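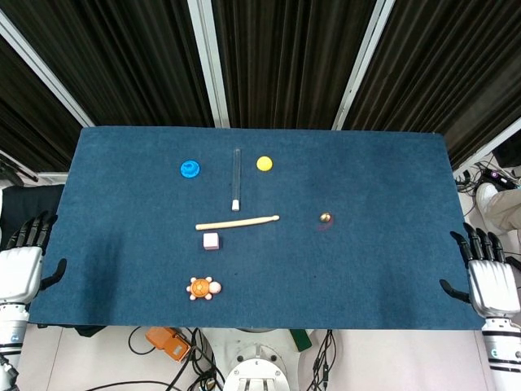
Vlasta Ionescu says the club would have folded in its second year if the students had been allowed to pick their own tasks. They wanted it to make breakfast. Picking things up and putting them down again was the assignment they were handed instead, and most of them thought it would take a month.

It has taken since June of last year, and the robotics club at Durkgate is still working on it. The students teach a two-handed robot to find a named object on a felt-covered table, take hold of it, and move it to another spot on the mat. The objects change from session to session. A test tube, a drumstick, a small ball and a toy turtle have all had a turn, and each one gives the hands a different problem.

"The cube is where everyone starts," said Ekene Obi, a junior who keeps the club's log. "You get the cube working and you think you're done. Then you try the drumstick, and it's thicker at one end, so it tips when you lift it in the middle."

Obi joined after a friend told him the club needed someone who could type fast. He had never written a line of code. His first job was to enter the result of every attempt, with the object, the hand used and the reason for any failure. The log for the drumstick alone has 593 entries. Of the last 171, the robot completed 153.

"That sounds good until you read the other ones," he said. "A lot of them are the same mistake. The thumb gets there before the fingers do and pushes it away."

The smooth things are worse. Jadwiga Jakubowski spent most of the spring on balls and glass, and she talks about them without much affection. A ball has to be approached from both sides at once or it rolls. With the test tube, the trouble is in seeing it.

"It's clear, so what the program sees is mostly the felt underneath," Jakubowski said. "We tried a different color under it, and we tried moving the lights. What helped was teaching it to look for the stopper and work out the rest from there."

I asked whether it would be easier to use plastic. She said yes, and that they had talked about it, and that the rules for the Tridmont meet call for glass.

Tridmont is the regional contest the club has entered for the first time. Teams get a table of objects and a list read out by a judge. They have 11 minutes. There are points for each object moved and a penalty for anything that leaves the mat. Ionescu, who teaches physics and has run the club from the start, does not expect to place.

"Plillel has been doing this a lot longer than we have," she said. "I would like us to finish the list. If we finish the list I'll be happy."

Her students are less modest. Ognjen Begović, a senior, has been working on having the two hands share a job, with one steadying an object while the other takes it. He has it running for the disks, which lie flat and are hard to get a finger under. He has not shown it to a judge yet, and he isn't sure the rules permit it.

"I wrote to them and asked," he said. "They said they'd get back to me."

Begović plans to study mechanical engineering. Obi says he still doesn't know what he wants to do, but he has started writing some of the code himself, beginning with the part that fills in the log.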